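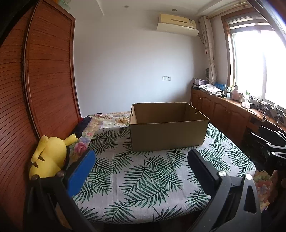 Slatted sliding-door wardrobe with matching under-window cabinet, in a small bedroom.

Drorgate Slatted Wardrobe and Window Cabinet

Print this page | E-mail this page

The Drorgate is a sliding-door wardrobe for small bedrooms, sold alone or with a built-in cabinet that runs along the wall below the window. Both units are supplied in the same reddish-brown wood finish. The wardrobe door carries horizontal slats inside a raised border. The cabinet has paneled doors with small round knobs and a flat top that serves as a counter.

A sliding door needs no swing clearance. In a room where the bed, a desk chair or the cabinet itself stands close to the wardrobe, a hinged door of the same height would block the walkway each time it was opened. The Drorgate door travels within the width of the carcass.

Wardrobe

The door is hung from a top track and held in line by a floor guide. The track is fixed to the carcass and not to the ceiling, so the unit can be installed under a suspended ceiling with recessed lights without opening the ceiling panels. Leave the head of the wardrobe clear of any light fitting.

Slats are set into the door border individually. A damaged slat can be replaced without replacing the door, but the border has to be taken apart at one corner to do it, and we recommend that an installer carry out the work. Replacement slats are finished to the current batch color. Wood darkens with exposure, and a new slat will look lighter than the others until it has been in the room for a time.

Interior layout is chosen at the time of order:

Layout A – full-width hanging rail, one shelf above
Layout B – half-width rail, shelves on the other side
Layout C – shelves only

The rail is rated for an evenly distributed load of 37 kg. Shelf positions are adjustable in all three layouts. Drawers are not offered for the wardrobe.

Window cabinet

The cabinet is made to the length of the wall and fixed through the back rail. Standard depth is 500 mm and standard height is 800 mm, measured from finished floor to the top surface. Height can be reduced for a low sill. It can't be increased, as the door panels are cut to a fixed pattern.

The top is one continuous surface, suitable for folded linen, boxes, bottles, a small fan or light desk equipment. It is not a work surface for cutting or hot items. Liquids should be wiped up promptly, particularly along the back edge where the top meets the wall.

Doors are hinged, with the knob on the opening side. Allow space for them to open if a chair is kept in front of the cabinet. Chairs with armrests should be checked against the cabinet height before ordering. Armrests that meet the edge of the top will mark the finish over time, and edge wear of this kind is not covered.

Curtains and blinds

Full-length curtains can be kept with this unit if the curtain track stands forward of the cabinet face or if the curtain is drawn to one side. Where neither is possible, a roller blind fitted at the head of the window leaves the counter clear. Curtain and blind can also be used together. We do not supply either.

Site conditions

Wall outlets, switches and cable runs should be marked on the survey sheet. An air conditioner on an adjoining wall doesn't affect the installation, but the supply air should not be directed at the wardrobe door for long periods, since uneven drying can cause the slats to move in the border. The wall behind the cabinet must be dry and sound. Masonry and timber-framed walls are both acceptable – the fixing kit differs, so state the wall type on the order.

The window-side end of the cabinet receives the most light. Items left in one position on the top for months will leave a paler or darker outline. This is normal for the material.

Care

Dust the slats along their length with a dry brush or a soft cloth. Do not spray cleaner directly on the door, as it collects in the lower edge of each slat. Paneled doors can be wiped with a damp cloth and dried. Vacuum the floor guide every 2 months. The hanging gear is greased at the factory and should not be oiled.

Knobs are held by a single screw from inside the door. Tighten by hand.

Ordering

Orders are made to measure from a site survey. Send room dimensions, sill height and ceiling height with the first inquiry, along with the preferred interior layout. Matching cabinets ordered after the wardrobe will be finished as close as possible to the original, but an exact match is only available when both are ordered together.

Survey and measuring: Tania Sarkar
Orders and replacement slats: Tetteh Abugri

Page revised Jun 2, 2021

Print this page | E-mail this page

Related items

Drorgate Wardrobe, plain door
Drorgate Corner Cabinet
Prelleck Top Track and Floor Guide Set
Hadent Round Knob, wood
Brandão Shelf Kit for Layouts B and C
Replacement Slats, reddish brown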